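Subject: Re: [allotments] Water meter reading, and who has the marker pole
From: Arnaldo Barreto
To: allotments list

Genivaldo Caldeira wrote:

> The bill came and it is for 2873 gallons in May. That seems like a
> lot to me. Last May I don't think we were close to that. Do we have
> a leak or did people just water more? Also the hose at the Nyarko
> end has been dripping at the tap again and I can't get the fitting
> to close with my hands. Has anyone got a wrench that size?
>
> One more thing. I'd like to put my beans along the fence but I don't
> know where my row stops and the path starts.
>
> Genivaldo

Genivaldo, I'll take these in the order you asked.

I read the meter at 7 in the evening after everyone had left and again at 6 the next morning. It had not moved. So I don't think there is a leak in the main line. The tap at your end was shut off at the post both times, so that drip would not show up in my reading. In a dry spring we usually come in around 2000 gallons, and this May had almost no rain after the first week. Two new plots were also being started from bare ground, and seedlings need water every day. I think that covers most of it.
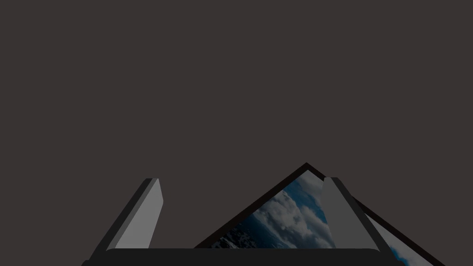
Hoses and fittings

The tap at the Nyarko end needs a new washer. Tightening it harder will only chew up the seat. I have a few washers left over from when I did the Clilleck side two years ago and they should be the same size. Shut the water off at the post first (quarter turn, the handle should sit across the pipe), open the tap to let out what is left, then take off the packing nut. If the old washer is hard or has a groove worn in it, that was the problem. Put the new one in with the flat side down.

If the brass screw that holds the washer is too far gone, don't force it. Leave it for me. I snapped one on the Clilleck side and had to replace the whole stem.

We have 8 hoses on the rack now and three of them leak at the coupling. Please don't hang a leaking one back up without tying a piece of string on it. 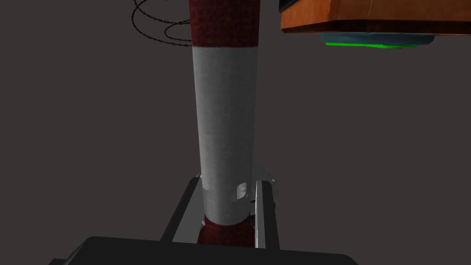

Row ends are the other thing people keep asking me. The old stakes rotted out, and the ones from Flornarell were too short and disappeared as soon as the squash got going. I want something tall enough to see from the gate, in two colors. Dark red and light gray bands, like on the pole shown here, would do fine, and we already have most of a can of red in the shed. One pole at each corner and one where the path bends by the compost. Until they are up, measure your row from the fence post with the number on it. Yours runs 139 inches out from the fence, Genivaldo, and then the path begins. You can put the beans right along the fence, but leave enough room to get behind them, because the bindweed comes through from the other side.

I would put pole beans there and keep the bush type for the front. The fence gets the sun until late afternoon and the wire is strong enough to carry them.
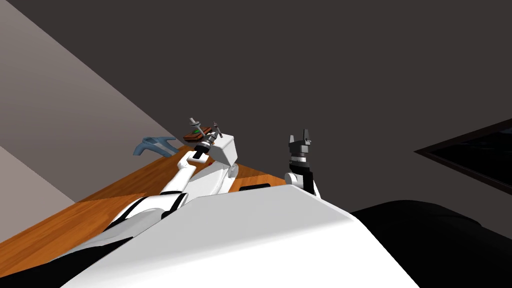 If you do plant there, water at the base and do it early. A can is better than the hose for beans once they are up. The hose washes the soil off the roots and it splashes the leaves, and we had rust on half the row two summers ago. I also mulch mine with straw once they are a hand high. Enow Feed still has bales, and they will split one if you ask.

The same goes for the tomatoes. A long soak twice a week does more than a sprinkle every evening, and it uses less water.

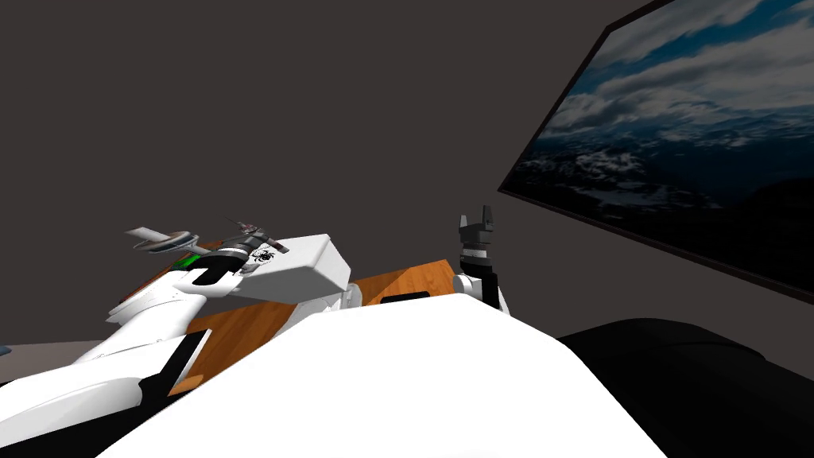

On the bill itself, it gets divided by plot as before, with the two new plots paying a full share. If anybody thinks that is unfair, write to the list and we can talk about it before the next one comes. I'll read the meter again at the end of the month, and I'll write the number on the card inside the shed door so you can check it against the bill.

The wrench is in the gray toolbox under the bench. It sticks, so work the jaw back and forth a few times before you use it.

Arnaldo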